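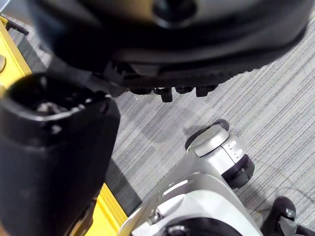 How to lift a coffee stain from a carpet

Last updated Fri 5 April by Lilibeth Galang

Most coffee stains will come out of a synthetic carpet with washing-up liquid, white vinegar and some patience. Coffee with milk in it takes longer than black. If your carpet is wool, read the note on wool before you start.

What you need

Plain white cloths or kitchen roll
Washing-up liquid, clear if you have it
White vinegar
Two bowls
A spoon
A heavy book and a carrier bag

Coloured cloths can leave dye in a wet carpet, so keep them out of it. The same goes for printed kitchen roll.

Test first

Mix a little of the solution below and dab it on a part of the carpet that stays hidden, such as inside a cupboard or behind the sofa. Leave it to dry. If the colour has changed or come off on the cloth, stop there and ring a carpet cleaner.

Fresh spills

1. Lay a dry cloth over the spill and press down with the flat of your hand. Move to a clean part of the cloth and press again. Carry on until the cloth comes up nearly dry.

2. Fill one bowl with lukewarm water and stir in a teaspoon of washing-up liquid and a tablespoon of vinegar. A mugful of water is plenty.

3. Dip a cloth, wring it out well and dab from the outside of the stain towards the middle. Do not scrub. Scrubbing roughs up the pile and the patch will show even when it is clean.

4. Leave the solution on for 3 minutes, then blot with a dry cloth.

5. Repeat steps 3 and 4 until no more brown comes off.

6. Fill the second bowl with plain cold water and dab the area to rinse it. Blot dry. Soap left in the pile will pick up dirt, so rinse twice.

7. Fold a dry cloth into a pad, put it over the damp patch, cover it with the carrier bag and stand the book on top. Leave it for 6 hours.

8. Lift everything off, let the carpet air, then vacuum to raise the pile.

Old stains

Loosen any dried sugar with the edge of the spoon and vacuum it up. Dampen the stain with lukewarm water and leave it for a few minutes, then follow the steps above from step 2. You may need to do the whole thing again the next day.

Wool carpets

Leave out the washing-up liquid and use a shampoo sold for wool, mixed as the bottle says. Use cool water and as little of it as you can.

If the stain comes back

A brown mark that returns after a day or two has usually come up from the backing as the carpet dried. Dampen it lightly with plain water, blot, and weigh down a fresh pad overnight.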